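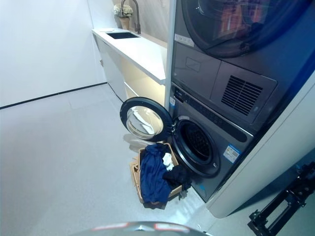

Home laundry robot: grabs fine from one container, keeps snagging on another
Posted by Violeta Acuña in Shop & Home Builds

Hi all! Longtime lurker, first build I've been brave enough to post. I've got a mobile base with an arm parked in front of our stacked washer and dryer, and all I want from it (for now) is to pick clothes up off a pile and drop them in the washer. No folding, no dryer, I'm not crazy.

I've been going back and forth between a wooden basket with slatted sides and a plain cardboard box. Same kind of pile in both, mostly dark stuff, navy and black, with the odd little white thing on top. With the box I get decent grabs. With the basket the fingers catch on the slats near the rim and the arm faults out. I've logged 461 tries so far and the basket is clearly worse, but the basket is what my family will put up with in the house, so "just use the box" is my last resort.

The head camera looks down at the whole business and I run a pretty basic segmentation on it. The door glass gives me trouble too, it's domed and throws highlights everywhere. Any ideas before I start whittling slats?

Cleiton Cavalcanti

Fun build! I fought with the same thing for most of December. What fixed it for me was coming in straight down over the middle of the pile and refusing any grab point close to the rim. I draw a polygon for the rim by hand, shrink it by 5 centimeters, and throw out everything outside. You lose the sleeves that hang over the front, but once the middle gets lower they tend to get dragged in anyway (mine do, at least).

Also, slow down the last bit of the descent and watch motor current. If it climbs early you're on wood, so back up and try a different spot instead of letting it fault.

For dark clothes, try bumping exposure until the navy and black separate, even if the white counter blows out. Your planner doesn't care about the counter. Mask the door as one big circle and never trust anything inside it except the opening.
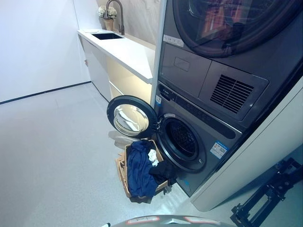

Domingo Lucero

just use the box

ok longer version. cardboard gives a little when you bump it and slats don't. If it has to be the basket, line it with an old pillowcase and fold the edge over the rim. Took me 7 minutes and no code. Pick a color you don't wear, mine is bright yellow, and then you can segment the liner too and get your rim for free. Clip it on underneath or you will wash the pillowcase, ask me how I know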